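Folding Clothes on a Bed: Does the Surface Matter?
Project report, Household Studies elective, submitted 2019-09-19

Background

Most folding guides assume a table. Most students at Brustau Hall own a table, but it is holding up a kettle, a printer and last term's coursework, so the folding happens on the bed. My project asks what that does to the fold.

I compared three surfaces: the hard desk in my room (cleared for the purpose, a historic event), a plain flat sheet, and a quilted bedspread with a raised pattern. The clothes were my own and my roommate's, mainly T-shirts and sweatshirts, with a few things that had given up being either. Over the project I made 317 folds. My roommate made 11 and then remembered a lecture.

Method

Each item was laid face down, smoothed once with the flat of the hand, folded in at the sides and then folded up from the hem. I measured how far the finished edges were out of line, using a school ruler. Anything more than a finger's width out was marked as a fail. I also kept a column headed "looks bad," which my supervisor asked me to define and which I have defined as "looks bad."

The quilted surface gave the most trouble. Its pattern is all leaves and flowers in soft bumps, handsome to look at and no help in finding a straight line. A dark item does at least show up well on white, so a crooked edge can be spotted early and regretted in good time.
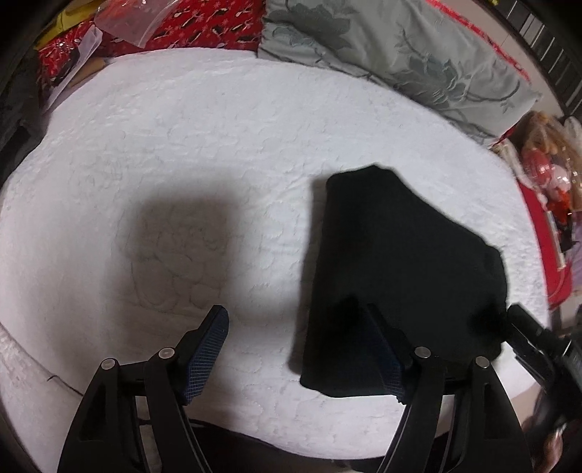 Does a soft bed make it impossible to get a neat fold?
A neat fold can be had on a soft bed if the last step is done by lifting the item slightly and letting it settle, since pressing down only sinks it into the padding.

Results

On the desk, 81 percent of folds passed. The flat sheet came second and the quilt last, though the gap between the two beds was smaller than I had predicted in my proposal, where I was rather rude about quilts. Fuzzy fabrics did better than smooth ones on the quilt. My guess is that they grip it, but I did not test this separately.

Limits

I got better at folding as I went along, and I did the desk first, so the desk results are probably harsher than they should be. The Salcedo folding board I had planned to use as a control arrived after the deadline. It works very well.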